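Bravon Board Handling Kit

Product code BHK-20
Supplied by Jullness
Page updated Monday, February 22, 2021

The Bravon kit is a set of working rules, checklists and earthing parts for benches where a robot arm handles processors and memory on server boards. It is meant for repair shops and recycling lines that already have an arm and a gripper and need a written way of working that an auditor can follow.

What you get

Rule book, 20 pages, spiral bound
Bench checklist cards, pack of 20
Earthing lead for the gripper body
Wrist strap and common point earth block
Label sheet for tested and untested fingers

How the rules are set out

The rule book follows the order of a normal job. It starts with the risk assessment for the cell, then power isolation, static control, approach, contact and release. Each section fits on a few pages and ends with a sign-off box. Where your own site rules are stricter, use those.

The approach section is the one most customers ask about. A processor in an open socket must not be touched by anything that has not been earthed and checked that shift. The arm comes in from above at the reduced speed set in your assessment and stops over the part before the fingers close. The operator confirms the position at that point - a stored position from the last board does not count, even if the board is the same model. 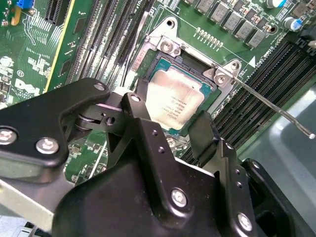 Fingers should meet the edges of the heat spreader only. Contact with the socket pins or the small parts next to the socket counts as a fault and has to be logged, whether or not the board still works. The retention lever and load plate are treated as separate steps, each with its own line on the card.

Grip force is set on a scrap board first. Write the value on the card and have a second person initial it. Bolts on the finger links are checked for tightness every 700 cycles, or at the start of the week if that comes sooner.

Limits

The kit does not replace a risk assessment and is not a safety-rated device. It does not cover soldering, liquid cooling or boards under power.

Ordering

Delivery is 6 working days from the Chauke warehouse. Refill cards are sold separately. The Korden gripper adaptor needs the longer earthing lead, so please say so when you order. For questions on the rules, ask for Wian Mokgethi in technical support.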